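The Laundry Corner: a report on getting washing from the bed to the machine and back

Group project, Domestic Spaces module
Noemi Marchetti, Lwazi Shezi, Tobias Nguyen-Tran

1. Why laundry

Our first proposal was about kitchens. So were all the other first proposals, and Sakda Meesuk, who supervised us, asked with great politeness whether any of us also wore clothes. We went away and came back with laundry.

The question we settled on was a small one. If a bedroom has to hold the washing machine as well as the bed, which plenty of rented rooms now do, where should everything go so that the washing gets done and the person sleeping there doesn't come to hate it?

2. Method

We kept laundry diaries through September. There were 11 diarists, all students in shared or single rooms, and each wrote down when they did a wash, where the dirty clothes had been waiting, and where the clean ones ended up. We also interviewed five of them at home. Lwazi drew the floor plans. Tobias typed up the diaries, including one kept entirely on the backs of receipts.

3. What the diaries said

The bed is the most important piece of laundry equipment in the house. It's where dirty clothes are sorted, where clean clothes are dumped, and where folding is meant to happen. One diarist slept beside the same pile for most of a week and described it as "quite warm".

The chair came second. We had planned a section on the chair but it grew to 1540 words and Noemi cut it.

Baskets did badly. Most diarists owned one and kept it on the far side of the room from the machine, usually under something. Clothes went from floor to arms to drum, with socks falling off along the way. Two people who kept the basket right at the machine door reported no lost socks, though we accept this is a thin basis for a theory of socks.

4. Stacked or side by side

A stacked washer-dryer saves floor, and in a bedroom floor is what you run out of. It puts the lower door at a sensible height for a basket on the ground and the upper one at about face level, where an open door is a thing to walk into. Diarists with stacked machines tended to leave the upper door open to air and then forget it. Shorter diarists also mentioned the back of the upper drum, where small items go to live.

In the layout we prefer, the machine stands across from the bed with a clear strip of floor between them, and the basket lives on that strip, in front of the lower door. You can turn from one to the other without carrying anything far. A basket with holes in the sides and a handle at each end is enough; nothing cleverer did any better.

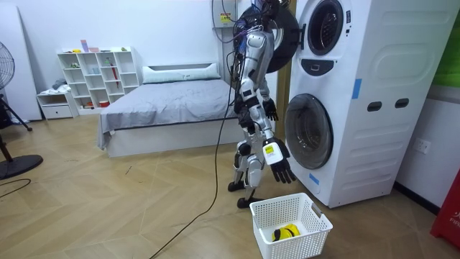
Lyle Brannigan, reading our draft, wrote that he disagreed about the floor: a basket at ground level means bending twice for every load, and anyone with a bad back would put it on a stool and ignore our plan altogether. We think he's right and have added a stool to the drawings, though it does use up some 40 centimetres of our lovely clear strip.

5. Problems with the study

The diarists knew we were reading, and several admitted to washing more than usual. None of them owned an iron, so we have nothing to say about ironing. We'd also like to have included families, but the one we asked said they had no time to write about laundry on account of the laundry.

Comments

Mirrored wardrobe fan: Where does the drying rack go? You can't tumble wool.

Tobias: Over the bath, in every diary. We should have said so.

Anon: Please publish the chair section.

Recent reports
Shoes by the Door: Hallways in Shared Flats
One Shelf Each: Fridge Habits in Student Houses
The Drawer of Cables

Contact the module office | Copyright remains with the student authors | Back to top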